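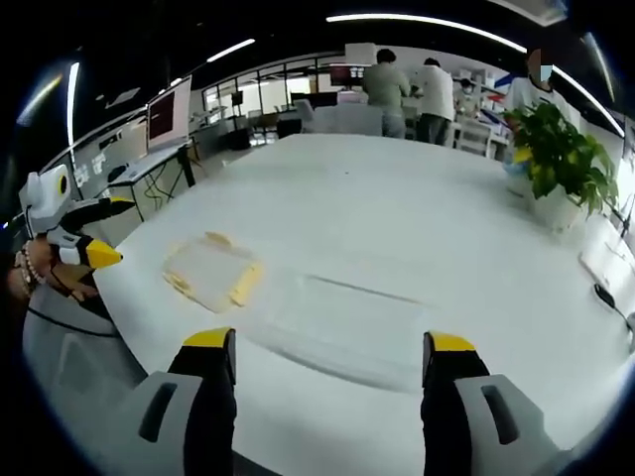 Ticket 2591
Site: Tallolthorpe, packing prep
Opened by: Tariq Virk
Status: open, waiting on Ludon support
Subject: Film pick on the Wirneo cell drops sheets, and a few questions from the crew

Hello all,

Thank you for getting back to me so quickly last time, it made a real difference to the mood on the floor. I'm opening a fresh ticket as you asked, and I'm sorry in advance for the length!

The problem: when the cell goes to lay clear film in a clear tray, it either closes on nothing or brings up two sheets together. On the last full shift we ran 259 trays and I had to step in on 136 of them. Trays on their own are fine. It's the film it can't seem to find, and I have some sympathy, as I lose the stuff myself on a shiny white table.

What I've tried so far:

Wiped the table down and restarted the cell. No change.

Turned down the lights nearest the cell. A little better for the first few trays, then back to where we were (and Anghel line complained they couldn't read their labels, so the lights went up again).

Put a dark mat under the film. Much better, hardly any missed picks, but the doubles carried on just the same.

Fanned the stack by hand before loading. That cured most of the doubles, but it means a person standing there fanning film all day, and we were rather hoping to get away from that.

Update, 2020-11-29
Loaded the new pick settings you sent over. Missed picks are down even without the mat. Doubles unchanged. Log attached.

Now the other part, which I know isn't strictly a fault. The people who used to fill trays by hand are now minding the cell, and they'd like to know what they are allowed to do when it stops. At present the screen says "call supervisor" for everything, so they call me, and I walk over and press the same button they could have pressed. These are folks who can feel two sheets stuck together with their eyes shut, and it sits badly with them to wait for me. Could we have a operator login that lets them clear a missed pick and restart? I'd keep the settings pages locked.

They've also asked whether the count on the display is a count of them or of the machine. I said the machine, but please confirm in writing so I can pin it up in the break room.

Reply from Ludon support
Hi Tariq, thanks for the log. The count is for the cell only and isn't tied to any login. Operator login is possible, we'll set it up remotely. For the doubles, please try the narrower fingertips in your spares box and leave the mat in place.

Tariq Virk
Wonderful, I've pinned up your note. Tips go on tomorrow at shift change. Please keep this open until we've had a full week in December on them.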